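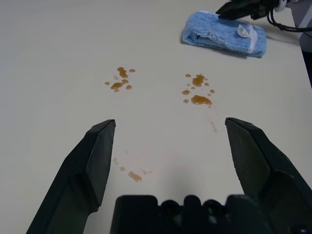 Muireann Ó Néill
Press and Programmes, Estard Ensemble

October 2, 2019

ESTARD ENSEMBLE TO PREMIERE "TRULOMACH", A NEW WORK FOR BASS CLARINET AND STRINGS BY TOMOMI NOMURA

For immediate release

The Estard Ensemble is delighted to announce the first performance of Trulomach, a new work for solo bass clarinet and 14 strings by Tomomi Nomura, to be given at Skirwood Hall later this October. Keane Editions will publish the score and parts in the same month.

This is the first piece we have ever asked anyone to write for us with a wind soloist standing in front of the strings, and we could hardly be happier with what arrived. The ensemble has wanted to work with Tomomi since we played her short quartet Low Door two seasons ago. We said so at the time, rather loudly, in the bar afterwards, and the commission was agreed before the coats had been found.

Trulomach lasts 17 minutes and is played without a break. It takes its name from the loch where Tomomi spent a wet fortnight sketching the opening, and anyone hoping for a picture in sound of hills and water will get one now and then, mostly in the cellos. But the piece is much more interested in breath. The bass clarinet begins on its lowest written note, so softly that at the first read-through half the violas thought we hadn't started, and stays near the bottom of its range for a good long while before it climbs. When it does climb, it goes all the way up (clarinettists, you have been warned!) and the strings have to decide, player by player, whether to follow.

That last part is written into the music. In the middle section each string player has a line of short phrases with no bar lines, and chooses when to move from one to the next by listening to the soloist. The conductor puts the baton down. There are a handful of meeting points where everyone has to land together, and getting to them is as exciting to play as I hope it will be to hear. We have now done it many times in rehearsal and it has never come out the same.

Tomomi Nomura writes of the piece:

"I wanted the soloist to lead without having to be loud. I played the clarinet badly for years, and what I liked best was the moment before the note, when the air is already moving and you can hear the wood and the keys. There is a lot of that moment in Trulomach. The strings have their own version of it, with the bow moving on the bridge or on the side of the instrument. I asked for things to be very quiet and the Estard players made them quieter, and then I had to go home and rewrite four pages." 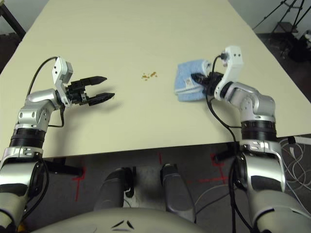 The quietest stretch of Trulomach comes just after that middle section, and it is the passage the players talk about most. The solo part has nothing in it but key clicks and air, while the violins tap the strings with the wood of the bow, very lightly and never quite together. In the score it looks like almost nothing, a few dots spread over a wide white page. Our principal second calls it "the crumbs", and the name has stuck, to the point that people have pencilled it into their parts. She has a point: take the small scatter of orange-brown crumbs on the cream table, with the folded light-blue towel lying to the right of them, and you have a fair likeness of the page, right down to the towel standing in for the held cello notes off to the side. Tomomi has been told about this and says she may put it in the second printing.

From there the music gathers itself, the tapping turns into plucking, the basses come in underneath with a slow tune that has been hidden in the solo part since the beginning, and the ending, when it comes, is broad and warm and quite unashamed of itself. I have heard it more often than anyone outside the band and I still lean forward in my chair.

The premiere opens the second half of the evening. In the first half the strings play Low Door in a new version for the full group, also by Tomomi, followed by a set of three dances for strings arranged by members of the ensemble. Skirwood Hall holds 500, and for this concert the seats will be set in a curve on three sides of the players, so that everyone has a chance of hearing the air sounds properly. The bar will close during the performance, glasswasher included. We tested this.

There will be an open rehearsal in the hall on the afternoon of the concert. Clarinet students and their teachers are especially welcome, and are invited to bring their instruments — the soloist will stay on afterwards to show how the double sounds and the breath effects are made, and to let people try them. Beginners should not feel shy. Several of the effects in Trulomach are exactly the noises one makes in the first week of lessons, only on purpose.

About the edition

Keane Editions will offer Trulomach as a full score, a solo part and a set of string parts. The solo part comes with fingerings for every multiphonic, worked out on two different makes of bass clarinet, and a page of notes from the composer on the air sounds. A reduction for bass clarinet and piano is being prepared for students. The pianist spends a fair amount of it with one hand inside the lid, and we have asked Tomomi to be kind.

About the Estard Ensemble

The Estard Ensemble is a string group which plays new music alongside older pieces that its members love. It gives concerts in halls, schools and, when asked nicely, barns, and it commissions at least one new work each season.

Notes for editors

Perusal scores are available to reviewers on request from the ensemble's press desk. Muireann Ó Néill and Tomomi Nomura are both available for interview in the week before the concert. Press seats are limited to two per title, and requests for the open rehearsal should be made separately, please, as the lists are kept at different desks.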